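Rivadeneyra Building, ground floor and mezzanine
Walk-through checklist, October
Inspected by Flor Sánchez with Kevin Chambi
Copy to Giuliana Cusi (front office) and Fahad Rizvi (electrical)

Results are marked OK, FIX or WATCH. FIX means it has to be done before the next public opening. WATCH means it is acceptable now and gets looked at again on the next walk-through. Items left from the last list are marked "carried over."

EXITS AND WALKWAYS

1. Main doors open fully and latch back. OK
Comment: The left door drags on the mat when the mat gets pushed forward. Kevin trimmed the mat last time and it is better. Keep it square to the threshold.

2. Side exit to the alley is clear on both sides. FIX
Comment: Clear inside. Outside, the bakery's flattened boxes were stacked against the door again, and we could open it only partway. Giuliana is to write to the bakery. Until that is settled, whoever opens the building walks around and checks the alley first.

3. Exit signs lit. OK
Comment: All lit. The one over the mezzanine stairs is dimmer than the rest. It can be read from the far wall, so it passes.

4. Emergency lights come on with the test button and stay on for 30 seconds. FIX
Comment: The unit by the restrooms went out almost at once. The lamp is fine and the battery is done. Fahad has a spare battery on the shelf in the electrical closet.

5. Stair treads and handrails. WATCH
Comment: Fourth tread from the bottom has a lifted edge on the nosing. Glued down during the inspection. The handrail bracket at the landing was loose at the wall and has been tightened. If it loosens again it needs a longer screw or a new anchor.

6. Aisles at full width when chairs are set. OK
Comment: Chairs were set for the Drastarura rehearsal at the time we walked. The center aisle was fine. The row nearest the coat rack had crept toward the wall and we moved it back.

FIRE EXTINGUISHERS AND ALARM

7. Extinguishers in place, needle in the green, pin and seal present. FIX
Comment: The one in the kitchen had been taken off its bracket and was holding the pantry door open. It went back on the bracket. Needle good, seal missing. It has to go out for service, because we can't say whether it was used. Tag number 2582.

8. Pull stations visible. OK
Comment: The poster rack that was in front of the lobby station has been moved. Carried over from last time, now closed.

9. Smoke detector covers removed after painting. OK
Comment: We found two plastic covers in the mezzanine trash, which suggests the painters took them off. We looked at each detector on that level anyway.

HANGINGS, TABLES AND LOOSE FURNITURE
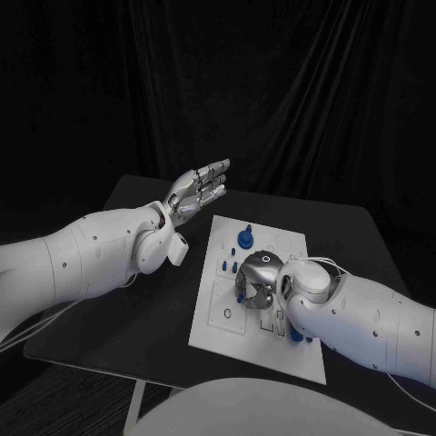
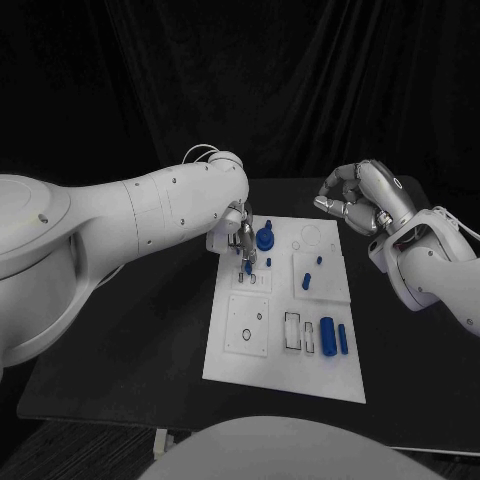 10. Drapes and other hung fabric have a flame-retardant tag or a certificate on file. FIX
Comment: The binder in the front office has certificates for the stage legs and for the two lobby drapes, and nothing after those. Several pieces have been added since the binder was started, most of them left over from productions, and the two long panels from Virus came with no paperwork at all. Sewn-on tags count if they can be read. A tag that has been through the wash and come out blank does not. The black curtain behind the table in the first picture is a good example of why we go through this by hand: on dark fabric with that many folds a tag is easy to miss, so each panel has to be pulled flat and the hem checked from one side to the other. Lợi Mai has offered to do it with a flashlight and write the result on masking tape at the top of each panel. Any panel without proof comes down until it is treated or replaced.

11. Curtains kept away from heaters and lamps. WATCH
Comment: The portable heater in the dressing room was closer to the rail than we like. Moved to the other wall. There should be a taped line on the floor showing how near it can go. Kevin has the tape.

12. Folding tables: legs lock, no sharp edges, tops stable under load. FIX
Comment: We leaned on each one. The long table with the green stripe has a brace that doesn't snap in, and it is now in the shop with a "do not use" sign on it. Please do not take the sign off and put the table back. That happened in the spring.

13. Table and chair storage. WATCH
Comment: The cart is overloaded. It tips toward whoever is pulling it when the top row is full. Leave the top row off and make a second trip.

14. Stage platforms. OK
Comment: The Nendeck sections were bolted and level. One leg cap was missing and we replaced it from the box under the stairs. White edge tape is worn at the front corner and should be redone next time the sections are apart.

ELECTRICAL

15. Panel clear in front, breakers labeled. FIX
Comment: Panel is clear. The labels still show the old kitchen layout. Breaker 9 is marked "fryer," and there has been no fryer in the building for years. It now feeds the outlets along the north wall. Fahad will make a new card.

16. Extension cords. FIX
Comment: One brown household cord was running under the rug in the office to the printer. Removed. The printer was moved to the outlet side of the desk. Cords under rugs wear through where you can't see it, and this one was already flattened near the door.

17. Power strips not plugged into other power strips. OK
Comment: None found this time.

18. Cables that cross a walkway are covered. WATCH
Comment: Covers were in use at the sound desk. The rubber one has started to curl at one end. It lay flat with a piece of tape on it. If it curls again, buy another.

19. Outlet test, GFCI in kitchen and restrooms. OK
Comment: All tripped and reset. The one beside the sink takes a firm push.

KITCHEN

20. Range off and gas valve accessible. OK
Comment: The valve can be reached without moving anything. The wrench was hanging on its hook.

21. Hood filters. FIX
Comment: Greasy. They should be soaked and put back before the supper. Giuliana says this was on the rental agreement for the last group and wasn't done. The deposit question is hers to sort out.

22. Refrigerator temperature. OK
Comment: Thermometer was on the middle shelf and reading fine. Throw out the unlabeled jars.

23. First aid kit. FIX
Comment: No burn dressings and no medium gloves. Plenty of everything else, including three unopened eyewash bottles past their date. Restock and discard the bottles.

POSTING AND OCCUPANCY

24. Occupancy sign posted and readable. FIX
Comment: The limit for the main room is 121. The sign is there, but the program board has been hung so that it covers the last digit. Move the board, leave the sign.

25. Evacuation map matches the building. WATCH
Comment: The map in the lobby is right. The one upstairs still shows the closet wall that was taken out. Nobody would be sent the wrong way by it, but it should be redrawn.

26. Emergency phone list. FIX
Comment: Still has the former building manager at the top. Put Kevin first, then Giuliana. Leave the gas company and alarm company lines as they are, both were called and are correct.

FOLLOW-UP

Kevin: alley door checks, handrail, floor tape, table brace.
Fahad: emergency light battery, panel card.
Giuliana: letter to bakery, extinguisher service, first aid order, phone list, occupancy sign, hood filters.
Lợi: all hung fabric, including the Virus panels, the curtains in the store room and anything still folded in bins.

Please write the date and your initials beside an item when it is finished, on the copy in the office. Initials on your own copy don't reach me. If something can't be done before the next opening, call me the day before so we can decide whether to close off that part of the building. The mezzanine can be roped at the stairs and the kitchen can be locked, and the main room can run without either of them.

F. Sánchez

Added later the same day: bakery boxes are gone, and the alley door opens all the way. Leaving item 2 as FIX until they answer the letter.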